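Bench notes, cell 2 — gripper tips, cloth into basket

Last updated: Sunday, 9:40 pm

Both arms up, cloth and basket in, grippers nose to nose over the middle.
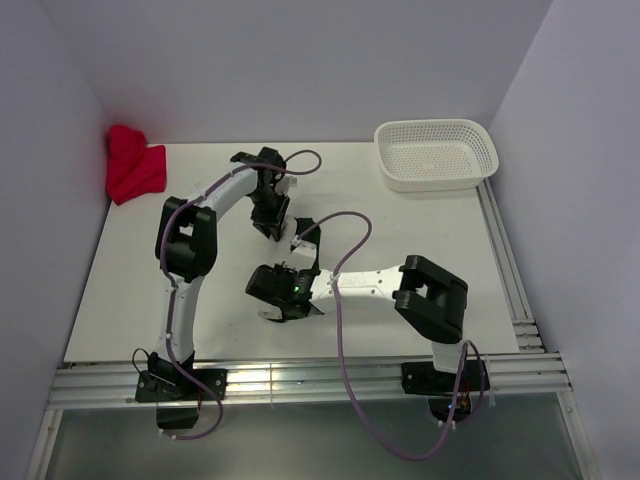 Why I'm doing this

Jianguo Deng wants a yes or no on the Draltevex tips before he orders a full set for the other cells. We have the old Kallov tips as baseline. Same task for both: pick the red cloth out of the back left corner, bring it to the middle, hand over to the right arm, drop in the basket. Left arm always picks, right arm always drops. No swapping roles halfway, that's how the last comparison got muddled.

Setup

Teleop for all of it, no policy running. Controller is the Clenine box, firmware left alone. Grip force at the low setting on both arms. Same operator throughout (me), which is a weakness, I know the cloth too well by now.

Cloth gets thrown back by hand between tries, crumpled, never folded. I tried to be fair about it. Some of it always ends up against the left wall and that's the bit that matters.

14 tries with Kallov, then tips off, Draltevex on, 14 more. Zeroed the jaws after the change. Forgot to do the right arm the first time, had to go back and redo it, so the first Draltevex try from before lunch doesn't count and isn't in the numbers.

Kallov tips

Fine when there's a ridge of cloth standing up. Bad on the flat part. Jaws close, slide over the weave, come up with nothing, second go usually gets it. Against the wall they are clumsy, the tip is too wide to get in behind the bunch without the housing leaning on the wall.

Handover OK. Right arm takes it cleanly if the left lets go late. If I open the left early the cloth sags and the right one gets a corner only, then it swings and I have to wait for it.

6 drops where I'd have to call it a failed try. Most of those at the pick, rest at handover. None at the basket.

Draltevex tips

Narrower, a bit of give. Much better in the corner — can go in almost straight down and still find an edge. Flat part also better, they seem to pinch the weave instead of skating on it. 2 failed. Both at handover, both my fault I think, right gripper came in too low and the tips touched.

That's the thing to watch. With the narrow tips I kept bringing the two grippers closer than I needed to, since it felt safe, and then there's no room to correct. Want to see if a fixed handover pose would help. Put one in the Clenine presets, right wrist angled down and to the left, left gripper pointing down and a bit higher. Tried it a few times at the end and it was smoother but that's not a test, just a feeling.

One more problem: release over the basket. Draltevex tips hold on. Cloth sticks to the lower jaw for a moment after opening, twice I had to wiggle the wrist to shake it off. Counted those as OK as it did land in the basket. Somebody else might not.

Cables

Right arm cable needs a proper look. The loop over the wrist is fine, gives enough slack for full roll, but the long bit hanging over the front rail pulls when the forearm goes back toward the basket. Not hard, enough that I can feel it in the leader arm. Left one is tied along the links and behaves. Do the same on the right: ties on the forearm, keep the loop at the wrist, shorten what hangs off the front. Don't tie it tight at the elbow, we did that in October and spent a morning chasing a dropout.

Base brackets checked at the end, all snug. No play at the rail on either side.

Basket position

Too close to the right wall for the right arm to come over it comfortably, elbow gets into an awkward spot. Left it where it was so both sets got the same treatment. Next round move it a hand's width toward the middle and tape the corners. It's light enough to get shoved when the cloth drags on the rim, and if it moves the numbers mean less.

What I'd tell Jianguo

Yes to Draltevex for anything with fabric. Would not change over the cells doing rigid parts yet, haven't tried a single one and the give in the tip might hurt there. Ask the supplier if there's a version with a smoother lower pad, for the release thing. If not we could try a strip of tape on one side only, cheap to find out.

Cáceres run is still booked on this cell for the morning so I've left the Draltevex tips on and the low force setting as is. Whoever takes it: check the force before you start, the rigid jobs want it higher. Kallov tips are in the small drawer, bagged as a set, left and right marked. Don't mix them, the wear isn't the same.

To do

- ties on right forearm, recheck the pull at full reach toward basket
- move + tape basket
- repeat both sets with a diferent operator
- fixed handover pose, proper test this time
- thinner cloth, and something slippery
- log jaw position at close, I was judging slip by eye and it shows
- ask for spare tips, we have no second set if one tears

Timings are in the sheet, not typing them twice. Draltevex looked quicker but most of that is fewer second goes at the pick, the handover itself took me the same either way.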